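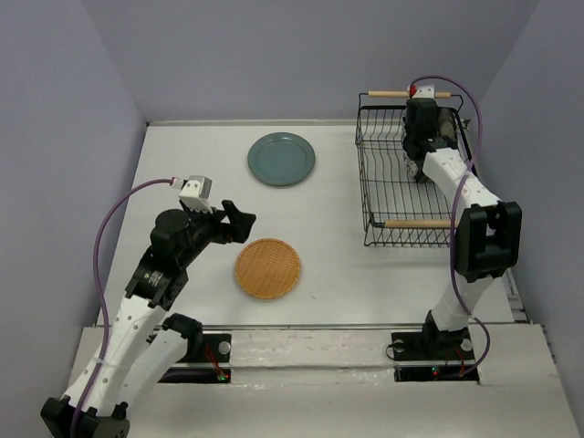
## Ward boundaries: the draft scheme and how to respond to it

The draft scheme for the Birkov district wards was published in May. Comments close at midday on Fri 14 June. Members who intend to respond should read the whole of this item first, as several of the responses already sent to us for checking deal with matters the review can't consider.

### What is being reviewed

The review covers the district wards only. It doesn't touch the constituency used for general elections, the outer boundary of the district, or the boundaries of parishes. It can recommend changes to the wards inside a parish where a new district ward line runs through it, and that will happen in Virnunwood under either of the options described below.

The size of the council was settled at an earlier stage and stays at 30 members. A response arguing for more or fewer councillors will be acknowledged and set aside. The remaining questions are where the lines go, how many members each ward returns, and what each ward is called.

The draft has 11 wards, a mixture of two-member and three-member wards. There are no single-member wards in it. We had asked for one at Abreu, and the reasons given for refusing it are in the appendix to the draft, under the heading "Outlying settlements".

### How the ratio works

The starting point is the district average. The electorate is divided by the number of councillors, and the result is the number of electors each councillor would represent if every ward were perfectly equal. For each ward, the same division is done using that ward's own electorate and its own members. The difference between the ward figure and the district average is written as a percentage and called the variance.

A ward with a positive variance has too many electors for its members, so a vote there counts for slightly less. A ward with a negative variance has too few. Small variances are normal and no scheme removes them all.

Several points cause confusion:

- The electorate is the number of people on the register. It excludes children and residents who are not entitled to vote in local elections. Figures for total population are no use in a response.
- Two sets of figures are printed in the draft, the current electorate and the forecast electorate. The scheme is judged mainly on the forecast.
- A three-member ward can absorb a housing estate with less effect on its variance than a two-member ward can, as the extra electors are shared among more members.
- Moving a street changes two variances, one on each side of the line. A response that gives the effect on one ward only will probably not be adopted.

The last point is the commonest fault in the papers we have seen. Please work out both sides before sending anything.

### The forecast

The forecast adds the expected occupants of homes with planning permission to the present register, then adjusts for people moving and for the falling number of adults per household. Sites without permission are left out, even where they appear in the local plan.

We think the forecast is sound for the town wards. We are less happy with Abreu, where the whole of the Skilon site has been counted as occupied by the end of the forecast period. Only the first phase has detailed permission. The later phases depend on a new junction, and the funding for it has not been agreed. If the later phases are removed, the proposed Abreu ward falls well below the district average and the case for joining it to the eastern side of Virnunwood becomes stronger.

Anyone wishing to raise this should quote the planning references and the wording of the conditions. A general statement that the houses will never be built carries no weight. The decision notices are on the planning register and can be printed at the library.

### Virnunwood

Most of our own response is about Virnunwood. The existing ward is too large under any reading of the figures and has to lose electors or be divided. The draft sets out two options.

**Option A** divides Virnunwood along the railway. The northern part becomes a two-member ward. The southern part is joined to the villages beyond the bypass in a three-member ward. The variances are good on both sides. The railway is a clear line, easily found on the ground, and there are few crossing points.

**Option B** uses the main road. It keeps the older streets around the market place together and puts the newer estates to the west in a ward of their own. The variances are weaker, though both are within the range normally accepted. The main road has houses and shops on each side with a shared parade, and the line would run down the middle of it.

Our view is that Option A is the better of the two, with one change. The line leaves the railway near the old goods yard and follows a stream to the district boundary. This puts the cottages on Mill Lane in the southern ward, although the lane can be reached by road only from the north. Councillors and canvassers would have to leave the ward and come back into it to reach those doors, and so would residents going to their polling place. We propose that the line stays on the railway for its full length. The number of electors affected is small and neither variance moves enough to matter.

Branch members were not all of one mind. A minority preferred Option B on the ground that the market place has its own traders' association and its own residents' group, both of which cover streets on each side of the railway. This is a fair argument about community identity, and those members are free to make it in their own names. They shouldn't send it on branch paper.

### The three tests

The review weighs every proposal against three tests: equal representation, community identity, and effective local government. In practice the first can be answered from the tables and the other two need evidence from people who live in the place.

Useful evidence of community identity includes the catchment of a primary school, the area covered by a village hall or a residents' group, where the bus goes, which surgery people are registered with, and which shops they use. Say where the information comes from. A parish newsletter or a hall booking sheet is good enough.

Evidence of effective local government is mostly about whether a councillor can do the job in the proposed ward. Road links inside the ward are relevant. So is the number of parish councils a member would be expected to attend, and this is the main weakness of the three-member ward to the south.

The following are outside the tests and will be disregarded:

- the effect on any party's chances, ours included
- the effect on sitting councillors
- house prices, insurance and postcodes
- school admissions
- council tax bands

Responses are published. Anything that reads as a complaint about party advantage will be seen by the other parties and by the local press, and will do the branch no good.

### Names

Ward names attract more responses than lines do, and they are the easiest changes to win. The draft name for the two-member ward north of the railway is "Virnunwood North". The southern one is "Virnunwood South and Villages". We have asked for the second to be shortened, as it will not fit comfortably on the ballot paper heading or on polling station notices. Names should be short, should be recognised by residents, and should not repeat the name of a parish that lies mainly in another ward.

### Sending a response

Use the online form or send a letter to the address on the inside cover of the draft. The form allows a line to be drawn on a map, and this is worth doing for anything more than a change of name. It doesn't save unfinished work, so write the text separately and paste it in.

A good response has the following order:

1. Name and address, and whether the response is personal or on behalf of a group.
2. The ward or wards concerned, using the names in the draft.
3. Whether the draft is supported, opposed, or supported with changes.
4. The change wanted, described street by street, with odd and even numbers where the line runs along a road.
5. The effect on the variance of every ward concerned.
6. The evidence on identity and local government.

Responses in support are as important as those against. If nothing is received in favour of a line, it is more easily moved at the final stage, and members who are content with the draft for their own ward should say so. Two paragraphs are sufficient.

Copied letters with different signatures are treated as a single submission, and for that reason the branch is not issuing a model text.

### Checking figures

Eduardo Garcia has the polling district electorates in a spreadsheet with both options for Virnunwood already entered. It recalculates the variances when a polling district is moved from one ward to another. It will not split a polling district. For that, street totals have to be counted from the register, and only members who are entitled to hold a copy of the register may do the counting. The register must not be forwarded by email.

Requests for the spreadsheet should go to Eduardo through the branch office, giving the ward in question. Paper copies of the draft maps for Abreu and Virnunwood are also held there and may be consulted during opening hours. The Birkov town sheet is out on loan and will be back on the table by the next branch meeting.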